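Notebook, bench 2, clothes station
September, started 9:15

Continue with the handling rules for the two-arm cell. The old sheet from Drirkari has 23 points and it mixes safety, data quality and cleaning in one list. I want to separate them before the people from Ponberg begin to use the cell, or they will read only the first page like I did.

What I keep without change:

Stop button is tested at every start of shift, by the person who will work, and written in the log with initials. It does not count if the previous person tested it.

No hand inside the reach of the arms when the motors are enabled. Also not for a sock. If a piece falls on the floor it stays there until the end of the episode.

Speed limit for the wrist is set in the config and not in the operator panel. Jean Cruickshank asked me to lock the value, and I did it this morning. It is now 770 mm/s for both sides. Before, the left and the right had different values and I could not find in the log who changed it.

What I change:

The rule "one garment at a time" was not clear. Some operators understood one garment per arm, others one garment in the whole cell. New text: one garment in the air at any moment. The other arm may stay where it is, but it must be clear of the bin and its gripper must not hold anything.
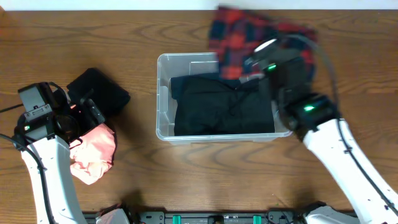
The second change is about release height. The old sheet says "release gently", and I do not know how to check gently. I propose that the lowest point of the cloth must be below the rim of the bin before the gripper opens. Long pieces will touch the bottom early, this is OK. A sleeve hanging outside is not OK and the episode gets the mark "partial", also if the operator corrects it later by pushing.

Third, cables. Every cable on the moving part needs enough slack for the full turn of the wrist, but the loop must not be able to catch the rim. Check by moving the arm slowly by hand with motors off, both directions. I want this check after each gripper change and also after 2,000 cycles, the same interval as for the finger pads from Flatico.

Not decided: do we fix the bin to the table? MacBrayne's procedure says all containers must be fixed. Jean is against it, because in real homes nothing is fixed and the policy should learn to handle this. I think both are right for different cases. For acceptance tests fix it, for collection leave it free but write the start position. Ask again when she is back from the other site.

Log from last week: 59 episodes read again with the new rules. Several would change from "success" to "partial", mostly for sleeves. I will not change the old marks. I add a new column, so that we can compare.

To do
- send new sheet to Jean, with the old numbers in brackets
- print it large for the wall, the present one is too small to read from the chair
- ask Flatico if the pads can be washed with alcohol
- config lock for the second cell too

11:40 stopped here, continue with the cleaning part after lunch.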